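10/10/2026

Back on the Drukonau chair today, the one with the cane seat. Elvia got the last of the old spline out yesterday (bless her!) so I could soak new cane and get going. The groove was full of dried glue, mostly at the back corners, and I spent all morning on it with the small chisel.

Cut the cane panel an inch over on every side. Wedges in at the middle of each rail first, then out to the corners – much less bunching than on the Leclerc stool in June.
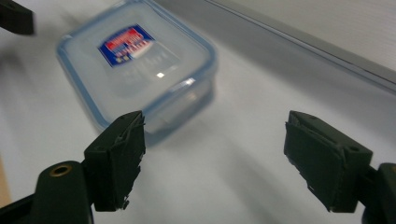 How long should the seat dry before anyone sits on it? Two full days, and keep it away from the heater.

Spline is glued and tapped down flush. One spot on the left rail still sits a hair proud. Quoted 200 for the job, might be a bit low. Ask Elvia if we have enough cane left for the second chair.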